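Lista de revisión antes de correr el simulador – Taller de robótica Jamimeck
Lunes, 30 de abril de 2018

Me tocó otra vez pasar la lista (¡y van dos seguidas!), así que dejo mis comentarios debajo de cada punto para el grupo que entra después.

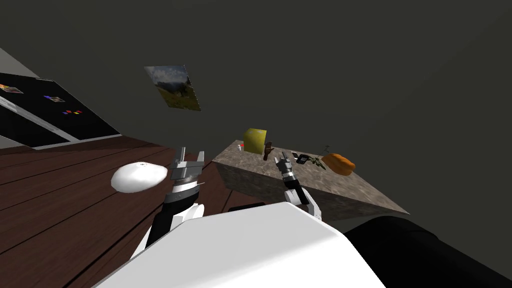

El proyecto Gomside abre bien desde la semana pasada, pero hay que revisarlo entero antes de pasar nada al robot de verdad, que ya sabemos lo que pasó en diciembre con la muñeca.

1. Versión del proyecto cargada: OK
Es la 701. Si os sale otra, cerrad y volved a abrir desde la carpeta Rondau, no desde el escritorio.

2. Pinzas abiertas al arrancar: OK en la izquierda
La derecha la doy por pendiente, quiero verla desde otro ángulo.

3. Distancia del brazo derecho a la encimera: REVISAR
Va muy justo con el borde. Yo subiría un poco la posición de inicio, aunque tardemos más en llegar al cubo amarillo.

4. Objetos sobre la encimera: OK
Están el cubo, la botellita del tapón rojo, la mano marrón, la ramita verde y lo naranja que parece un pan (me da hambre cada vez que lo veo). El objeto negro plano no lo toquéis todavía, que no tiene bien puesto el peso.

5. Suelo despejado: NO
Hay una pieza blanca ovalada en el suelo, cerca de la pinza izquierda. O se quita o se mete en el ejercicio, pero que quede escrito.

6. Límites de velocidad: OK
Los dejé en el perfil lento. Por favor, no me los cambiéis "solo para probar".

7. Parada de emergencia: OK
Probada dos veces con el botón de Masri. La tecla del portátil también responde, con un pelín de retraso.

8. Registro guardado: OK
1.591 líneas, sin errores en rojo. Avisos amarillos hay unos cuantos, los miro el próximo día.

Resultado: se puede simular, NO se puede pasar al robot real hasta cerrar el 2, el 3 y el 5.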